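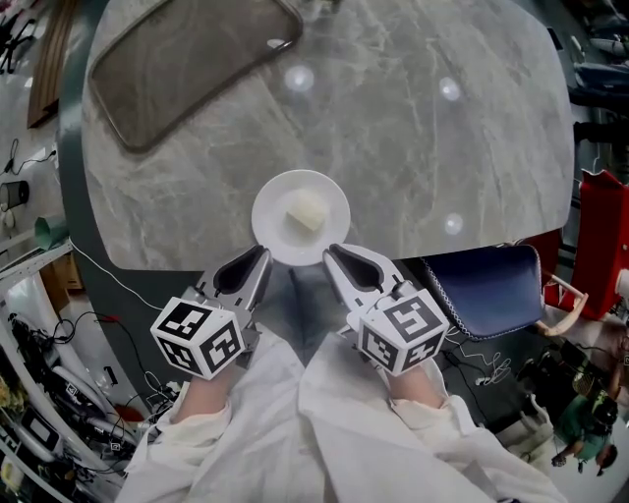

Galedance hand grippers, pair - bought for our school robotics club, reviewed August 29, 2018

Four stars. Had these most of the summer, 17 kids sharing one pair, so they got used hard. Club project is teaching an arm to handle soft food, and the kids do the demos by hand first. Light enough. Rubber pads are the best part - grab a soft cube without mashing it, once you learn to squeeze slow. Took most kids 10 tries or so.

Marker cubes track fine in good light. Glare off a shiny tabletop messes with them tho. Tape down a matte cloth.

Cons. Handles are big for small hands. Manual is 3 pages and useless. Paid 400 for the set, spare pads extra, shipping from Endine was slow.
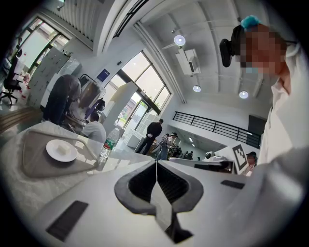
Can beginners use these without a coach standing over them?
After one session, sure. Ours were logging there own demos by the second meeting.

Compared to the Gover pair we borrowed last year - smoother squeeze, less wobble, worse case. Zipper on ours went already. Would buy again before the September meet, if the club budget lets us.
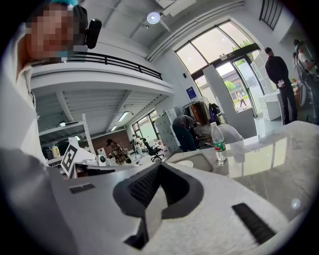
Gripper up close, bottle and white bowl on the marble counter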